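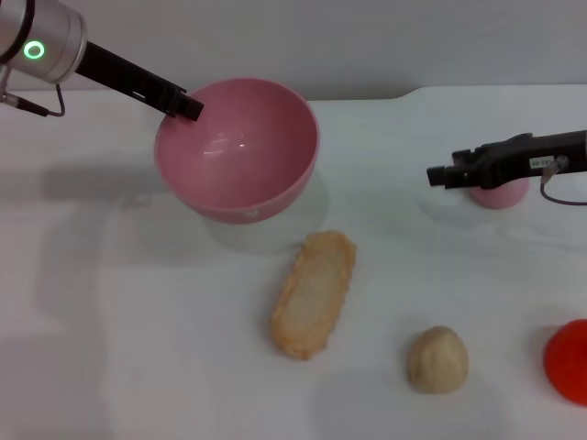

Bring back the proper lunch hour

The canteen on our site closed in August. It had fed people for as long as anyone here can remember, and the notice announcing its end was four lines long. In its place we have a vending machine, a microwave on each floor and a discount code for a delivery service.

I think this was a mistake, and I think the same mistake is being made in a great many workplaces. A shared meal in the middle of the day is worth paying for. Employers who cut it save a sum they can see and lose several things they have stopped looking for.

The case for closing was simple enough. The site has 700 staff and the kitchen was built to serve 500 meals a day. By last spring it was serving almost 74 on a bad day. The caterer, Sevel, wanted a larger subsidy to carry on. Management looked at the figures, saw an expensive room with few people in it and ended the contract.

What the figures left out was how the room had been emptied. Five years ago lunch was an hour, and meetings were not booked between half past twelve and half past one. Then the rule became a guideline. Then the shared calendar stopped blocking out the time. Today most of us have 40 minutes on paper and a call in the middle of it. The walk to the canteen took six minutes each way, and the queue could take ten. People did the sum and brought sandwiches.

Prices did the rest. A hot main course went up three times in two years while the portions got smaller. I stopped going twice a week and went once, for the soup.
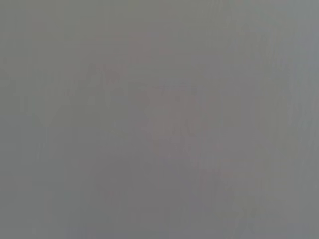 Staff Forum: Workplace and Wellbeing Group

Some colleagues say they prefer things as they are. They eat at their desks, finish early and get home to their children. I have no quarrel with that. A lunch hour should be there for those who want it, and no one should be marched to a dining table. But a choice between a desk and a stairwell is a poor sort of choice, and that is what people without a car or a nearby café have now.

The loss falls hardest on new starters. When I joined, I knew two people, both on my own corridor. Within a month I had sat beside someone from payroll, someone from stores and a man from goods inwards who explained how to get a parcel signed for after four o'clock. I have used that knowledge every week since. The people who joined this autumn have been given a list of email addresses.

There is also the plain matter of food. A crisp sandwich from a machine, eaten over a keyboard, is a worse lunch than a plate of stew and potatoes. People who work late shifts used to rely on the canteen for their one hot meal of the day. The discount code is of little use to them, as the delivery firms do not come out here after nine.

Other employers have found a way through. Brorura, across the ring road, gave up its full kitchen too, but kept the room and the tables. A small firm called Domański brings in two hot dishes and a salad each day, ordered by ten in the morning so that very little is thrown away. Visitors can eat there as well. I have been twice, and both times I had to wait for a seat.

We could do the same. The room is still there, with its tables stacked against one wall. The wiring and the sinks work. What is needed is a two-dish service, a price held for a year, and one hour in the calendar when meetings cannot be booked. The last of these costs nothing and should come first, before anyone signs a contract with a caterer. Without it any new service will fail for the same reason the old one did.

The forum will take written views on the future of the room until the end of the month. Send yours in, including if you disagree with me.

Dorota Michalski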